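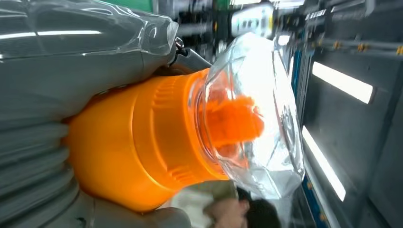 Robotics / Data collection

Thread: what we learned gathering 1000 bagging examples for a learning system. I run the collection side of a small project called Tisby. It's mostly a thread about plastic film. 1/16

The task sounds easy. The gripper holds a part, the narrow end goes into a clear bag, the bag gets pulled over the rest, done. A person does it without looking. The arm had a success rate of zero when we started, so we went and got examples. 2/16

The orange part is the one we used most. Wide at one end, a neck at the other, raised ribs in a band around the middle. The bag catches on the ribs if it comes in crooked. That was why we picked it. 3/16

Clear film is hard on a wrist camera. Every crease throws back white light, and the shape changes each time you touch it. Look at the bag in the photo, then remember the model has to work out where the mouth is from that. 4/16

First question we got from everyone: why not simulate it? We did try, for most of January last year. The simulated bags hung like cloth. Real ones stick to themselves, puff up and fold wherever they want. We dropped it and went back to the floor. 5/16

How a session runs. One operator steers the arm, one handles the bags. 40 examples, then they swap jobs. We tried longer sessions and the last stretch was always worse, with more hesitation and more half-finished grabs. 6/16

Hesitation matters more than I expected. If the operator stops to think for two seconds, the recording has two seconds of an arm doing nothing, and the model picks that up too. Early versions would get near the bag and just sit there. 7/16

We didn't throw all of those out. We trimmed the dead time where the arm was fully still and kept the rest. A slow approach is fine. A parked arm is not. 8/16

Failures: keep them, label them, store them apart. We use four labels. Missed the mouth, tore the film, dropped the part, bag slipped off. Anything else goes in "other" with a typed note. 9/16

"Other" got too big at one point. Most of the notes said the same thing in different words: two bags stuck together. So that became the fifth label. Read your notes every week, it takes ten minutes. 10/16

Lighting. We left the overhead strips alone and collected at different hours. Our earlier set, Lemma, was shot on a bench with soft, even light and every clip looked great. A model trained only on Lemma did badly the first time it saw a bright tube behind a bag. 11/16

Same for background. Lemma had a plain gray sheet behind everything. Tisby has racks, rails, people's hands, whatever is there that day. I'd take the messy set over the clean one every time now. 12/16

Numbers for anyone planning something like this. 1000 kept examples, 24 working days, 2 operators. The days include setup, calibration and one very long afternoon spent on a bad cable. Labeling was extra and we underbudgeted it. 13/16

Tools, as people always ask. Recording goes through Cevis, our in-house logger. It writes camera, joint positions and grip force on one clock. Before that we had three clocks and lined them up by hand. Please don't do that. 14/16

Things I'd change: more part shapes earlier, bags from more than one supplier, and a spot check at the end of each session instead of the end of the week. We lost most of a day's work to a smudge on the lens that a spot check would have caught. 15/16

Next up is a set with thicker bags, under the name Skullance (I didn't choose it). Same labels, same session length, new parts. If you collect data with thin film and have a better way to mark where the opening is, reply or message me. We're still drawing it by hand. 16/16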